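Call for participants: people who write on whiteboards, and people who have to wipe them

Saltdale Shared Workrooms, Oyelaran Building, second floor

The Allo project is looking for 8 people to spend an afternoon with a whiteboard. You don't need any training. You do need to have stood in front of a board at some point in your working life, holding a marker that had given up, and put it back on the tray for the next person to find.

We study how shared writing surfaces get used, neglected and cleaned. Over the past year we've collected almost 2,000 short diary entries from offices, classrooms and one very tense dental practice, and they suggest that people will happily discuss erasing for as long as you let them. Now we'd like to watch some of it happen. The room is plain, with white walls, a glossy whiteboard and a long metal tray under it for markers. If you're easily distracted by décor, you should do very well. 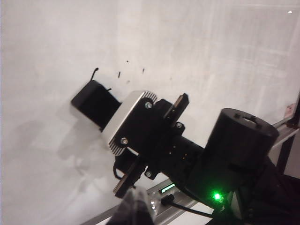 Will there be a proper eraser, or are we supposed to use a sleeve like everyone else? That came in as a reply to our first notice, and it's a fair question. There will be felt erasers, microfiber cloths and a spray bottle. Sleeves are allowed. Please wear one you don't love.

What you'll do

You'll come in for one session lasting 3 hours, with a break in the middle. There are four people to a session. First you'll plan something together on the board: a potluck, a move to a smaller office, the seating at a wedding where half the guests aren't speaking. Then you'll leave the room and another group's notes will be waiting when you get back. You'll decide what can go, what should stay and who gets to hold the cloth.

The last part is solo. We'll ask you to get the board and tray into a state you'd be willing to hand over to a stranger. We won't tell you what that state is. Some of our diary writers stopped at "you can't read it anymore," and others went along the tray lip with a damp cotton swab. Both kinds are wanted, preferably in the same group.

Afterward there's a short talk about what you did. It's voice recorded, and we take photos of the board before and after. You can skip any question, including the one about capping markers. 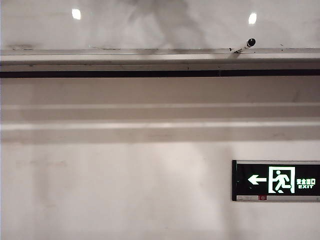

Page last changed: August, 4:10 p.m. (parking information corrected, again)

One marker on the tray is plenty to start with, as far as we're concerned. More come out of the drawer once the planning begins. Black is the default, and green has to be requested, for reasons that are written up in our first report and still divide the office.

Who can take part

Anyone 18 or over who can attend in person. You can work standing or seated, and the writing can be done by someone else in your group if you'd rather not. Left-handed people are especially welcome, as they've been smearing their own sentences for years and have views. If marker fumes or cleaning spray bother you, tell us when you sign up and we'll use the low-odor markers and plain water.

We can't take people who sell office supplies. We tried it once.

What you get

A $75 gift card, coffee, sandwiches and bus fare if you keep the receipt. You may also keep one marker, new and in the color of your choice.

Getting here

Use the Carkach Street entrance, since the front doors of the Oyelaran Building are locked after lunch. The elevator is on the left. Parking behind the building is for permit holders; the lot across the street is free for session visitors if you pick up a slip at our desk.

How to sign up

Leave your name and a phone number or email at the Allo desk, or fill out the form in the Saltdale newsletter. Tell us whether you're mainly a writer or mainly a wiper. If you live with someone who would answer that differently on your behalf, put down both answers.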